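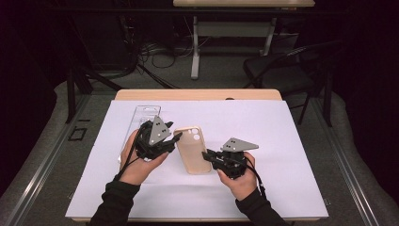 Imard Codura label printer: review after four months

The Codura is a direct thermal label printer sold by Imard for small online sellers. It takes rolls or fanfold stock, connects by USB or Wi-Fi, and has a single button on the lid. I bought it at full retail price to replace an older inkjet and a stack of adhesive sheets. My volume is modest: phone accessories and small toiletry containers, packed at home and dropped at the post office in the late afternoon. A busy day means 14 parcels. Anyone shipping on a warehouse scale should be looking at a different class of machine.

What is in the carton

Printer, power brick, USB cable, a short starter roll, a cleaning pen and a folded setup sheet. The power brick is large and will cover the neighbouring outlet on most power bars. The fanfold guide is not included and has to be ordered separately, although the setup sheet illustrates it as if it were. The sheet is printed in English and French, and the French side has the more accurate diagram of the media path.

Setup

USB installation on a desktop was routine. The driver installed, the printer was detected and the first test label came out centred. The default paper size was wrong for parcel labels and had to be changed in two places, once in the driver and once in the system print dialogue. If only one is changed, the label prints at reduced scale in the upper corner and the barcode may not scan.

Wi-Fi was less routine. The Codura joins only on the slower band, and the app does not say so. It reports a wrong password instead. Once I split the two bands on the router, the connection was made on the next try and has held since, apart from one dropout in August when the router itself restarted. After a dropout the printer does not rejoin unless it is power cycled.

The app asks for location permission during pairing. It can be revoked afterwards with no loss of function.

Print quality

Text is sharp at address-block sizes. Small type, such as the return instructions on a customs form, is legible but fills in slightly at the default darkness setting. I run it at darkness 3, where barcodes scan without trouble at the post office counter and fine type stays open. Above that, the narrow bars in dense codes begin to merge. Logos with solid black areas show faint vertical streaking, which the cleaning pen reduces but does not remove.

Grey tones are simulated with a dot pattern, as on any printer of this type. A line drawing reproduces well. A photograph does not, and there is no reason to print one on it.

Speed is adequate. The pause before the first label is longer than the printing itself, particularly over Wi-Fi, so it makes sense to send a day's labels as one batch.

Label stock

The auto-calibration routine feeds a few labels on startup to find the gap. With Imard's own rolls it settles quickly. With third-party rolls it was more variable. I tried Ginesine stock, which is cheaper and has a slightly stiffer liner, and the printer lost its position once or twice per roll until I ran the manual calibration (hold the button until the light changes colour, then release). It has behaved with that stock since. Farooqui fanfold labels fed cleanly from behind the unit with a homemade guide — a bent piece of cardboard taped to the bench — and I now use them for most parcels.

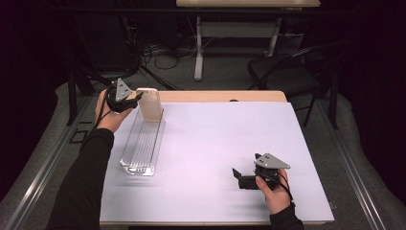
Adhesion depends on the label and has little to do with the printer, but the two get confused in customer reviews, so it is worth a paragraph. On kraft mailers and corrugated cartons all of the stock I tried held. On smooth plastic the Ginesine labels lifted at the corners after a night in an unheated garage. The Farooqui labels stayed down, and left residue when peeled. For anything going directly on retail packaging I would test a few pieces first and leave them overnight in the coldest room available.

Direct thermal labels also darken with heat and fade in sunlight. A label I taped inside a south-facing window was pale within weeks. That is acceptable for shipping and unsuitable for shelf pricing or long-term storage bins.

Noise and heat

The motor has a sharp, high note while feeding. It is brief, but audible through an interior wall. The casing warms slightly above the print head after a long batch. I printed nearly 200 labels in one sitting ahead of a sale and the printer slowed toward the end, presumably to protect the head. It did not stop, and the last labels were as dark as the first.

Maintenance

The lid opens fully and the print head is easy to reach. The platen roller unclips without tools, though the clips are thin and I would not want to remove it often. Imard recommends cleaning at each roll change. I do it at every second roll and have seen no decline. Dust collects in the rear slot if fanfold is left loaded.

Drawbacks

The lid latch engages on one side only unless pressed in the middle, and a half-closed lid gives the same red light as an empty roll. The tear bar is blunt and leaves a ragged edge on thicker stock. Firmware updates are available only through the phone app, even when the printer is connected to a computer by cable. There is no battery option.

Rating

4 out of 5. The Codura prints clean parcel labels at a reasonable running cost once the paper size and calibration have been sorted out. Buy the fanfold guide only if the cardboard version bothers you, and use the cable if the printer sits within reach of the computer.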